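When the Gripper Would Not Let Go

Sat 2 May

I have now completed my review of the stoppage that interrupted our curtain-handling trial at Nenwood, and I set out the findings for readers who follow the Moon project.
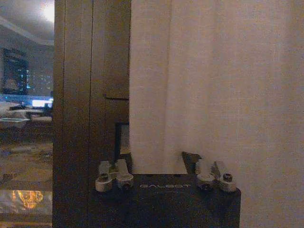 The fault was recorded on cycle 91 of a planned 300. The task was to take hold of the edge of the fabric, draw it a short distance and release it. On that cycle the controller reported the fingers as open while they were still closed on the cloth. The arm then began its return movement and put the curtain under load for 796 milliseconds before the force limit stopped it.

No person was within reach and the fabric was not torn. I have nevertheless classed the matter as a safety event - the release signal was wrong, and the arm acted upon it.

The logs were examined at Firbridge. They show that the Lukanent software module accepted the open command as proof of the open position. The position reading itself arrived 320 milliseconds later and was discarded as out of date. A setting changed during an earlier update had shortened the waiting period, and the change had not been entered in the test record. That omission was mine.

Two measures are now in force. The arm may not travel until a measured finger position has been received, and every change to a timing value must be signed off before power is restored to the arm. The force limit remains at its previous setting.

The trial will recommence in June from cycle one - the earlier results will not be carried over.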